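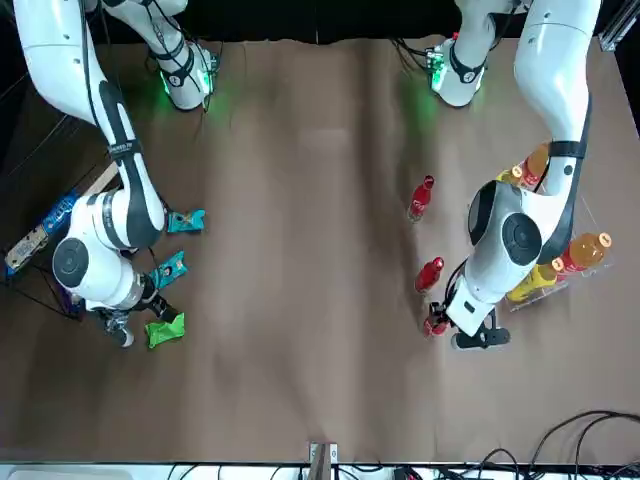 Snack and bottle bench, both arms, red bottles beside the left gripper.

Drikley Planner: Frequently Asked Questions
Last revised 6 June 2026

What does Drikley do?
It takes a list of objects with poses, a goal written in a small text format, and works out which arm should move what, and in which order. It doesn't do perception. It doesn't do speech, whatever the slide at the November open day said.

Is it "AI"?
There's a learned grasp scorer in it. The rest is search and a lot of collision checking. Call it what you like, but please don't put the word in a grant application and then ask us to defend it.

Does it work with any two-arm setup?
We've run it on 3. That's all we'll claim. If your bases sit side by side and both arms reach the middle of the table, you have a fair chance. Anything else, read the Trusis notes first and budget time for calibration.

How good is the success rate?
On our last bench run Drikley finished 266 of 292 picks without a person stepping in. Makis Chrysikopoulos did the scoring and was strict about it: a bag dropped outside the container is a failure, even when it lands somewhere sensible. Be careful with that figure. Same table, same lighting, same few products. We have no idea what you'd get in a shop, and we'd be wary of anyone who says they do.

Why do soft bags fail more often than bottles?
Because the planner treats a bag as a rigid box, and it isn't one. The box is fitted before the grasp and is wrong from the moment the fingers close. We pad it by 5 mm, and that padding is a fudge.
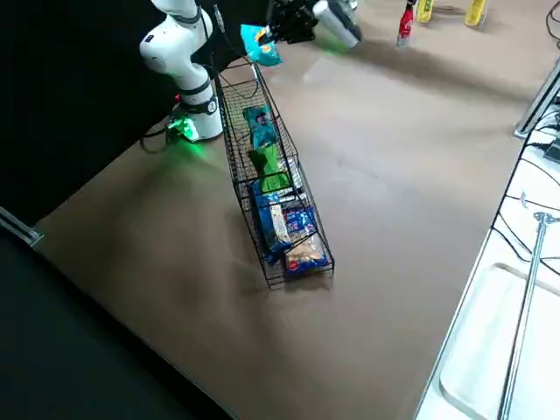
Narrow containers make this worse. With a long wire basket the placing move has little room to spare on either side, and a bag hanging from the fingers can swing into the wall while the planner still believes the path is clear. Slowing the last part of the descent helps a bit. The deform branch is meant to fix it properly. It has been meant to for a while.

Can the perception side cope with wire mesh?
Not well. Thin wire gives patchy depth, so Melis often reports the basket as a cloud of crumbs. We load the basket as a known model and only ask Melis where it is. If yours is bent, measure it again.

What about clear plastic racks?
Same problem, same answer.

Does the colour of a product matter?
It shouldn't, but the segmenter tends to merge similar packets when they touch. Two bags of the same colour side by side may come back as one object. Check the overlay before you blame the planner.

Should I use Papadakis instead?
Maybe. Papadakis is faster on single-arm jobs and its error messages are written for humans. It has no handling for shared space between arms, so you'd be adding that yourself.

Who do I write to about bugs?
Bernardo Frade looks after the issue tracker. Attach the plan log and the scene file. "It moved funny" will be closed.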